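The slow road to a shared network

When the technical college at Breketley wanted to send a set of soil survey files to its partner in Siltau, the quickest method used to be a hard drive and a bus ticket. The two campuses are 395 kilometres apart. The files now go over fibre and arrive before the sender has finished a cup of tea.

The line is part of the Lindmont network, which joins 16 colleges and research stations and is owned by them in common. Members pay a yearly fee based on student numbers, so a small nursing school pays far less than a large university. In return they get a fixed share of capacity and a say in where the next stretch of cable goes.

That last point takes up most of the time. Members on the coast want a second route out of the country, having lost their connection for nine days when a ship's anchor damaged the cable. Members inland say they would be happy with one route that works. The money will not stretch to both before the end of next year.

Prices have come down. A college that joined at the start paid 40 per cent of its computing budget for a connection most home users would now complain about. Much of the saving came from buying in bulk, and some from using spare fibre already strung along the power lines. 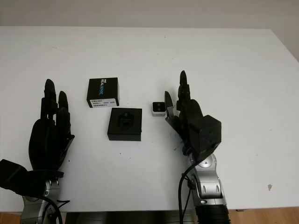 The librarian at Pacheco would like more of the talk to be about people, and says her college had a fast line for a full year before anyone on the staff knew how to set up the router properly. Two technicians were sent away for training. One of them was hired by a bank within months.

Staff losses of this kind are common across the network. Lindmont now runs a short course each September, with places held back for colleges that have only one technician. Those who attend sign an agreement to stay in post for two years, though it is rarely enforced.

The current licence for the fibre on the power lines runs until 2033. Talks on what follows have begun early – the electricity company has plans of its own for the spare strands, and members would like a price in writing before they commit to new equipment. A draft is due to go round the colleges after the spring break, and each will have six weeks to reply.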